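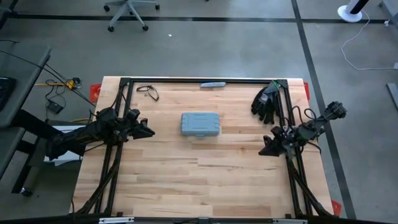
Dravlow Two-Arm Software: July Progress Report
Prepared for Guoqing Shao, program manager
From Réjean Dhillon, for the software team

Summary

This has been our best month since the project started. The new planner now runs both arms from a single plan, the episode recorder has stopped losing frames, and we have 600 clean episodes on disk, which meets the target in the work plan. One item, the latch detector, is behind, and I explain that further down.

Planning and control

Until June each arm had its own planner, and a simple lock kept them out of each other's way. It was safe and painfully slow. One arm would sit and wait while the other finished, even when they were nowhere near each other. Yutong Lei has replaced all of that with one planner that treats the two arms as a single system. It plans both paths together, checks them against each other and against the rails, and sends both sets of joint targets on the same clock.

The difference is a joy to watch. For case opening, one gripper can now steady the body while the other is already moving in on the latch. Yutong also added a replan step, so if the case gets nudged mid-approach the arms adjust and carry on – before, we had to stop and reset by hand.

The controller still overshoots a little when both arms slow down at once. We have a fix on a branch and want a few more days of running before we merge it.

Perception

Suqin Su rewrote the step that finds the case on the table and works out which way it faces. The old version was tuned on a plain gray mat and got badly confused by wood grain. The new one was trained with wood surfaces in the mix, and it also learned to leave other objects alone, so gloves or a pair of glasses near the far rail no longer show up as part of the case.

Finding the latch is harder. It is the same color as the lid, and when the light is flat there isn't much edge to go on. Suqin labeled 113 hard cases by hand and is retraining now. This was due at the end of the month and will slip into August.

Tooling

Zeyu Lu's replay viewer, Qian, is in daily use. You pick an episode, drag the time bar, and see the camera view, joint angles and planned paths side by side. We found the cause of the dropped frames with it on the first afternoon (a write buffer that was far too small). Zeyu has also cut the startup checks down to 5 steps, and a new team member can get through them without help.

Next month

Merge the controller fix. Finish the latch detector and run it live with the new planner. Start on the second task, handing a tool from one arm to the other, using the utility knife with its blade taken out.

Request

We would like to move the unspent travel money to storage. Raw episodes take more room than we planned for, and we would much prefer to keep them all than thin them out. Zeyu can send the numbers whenever you want them.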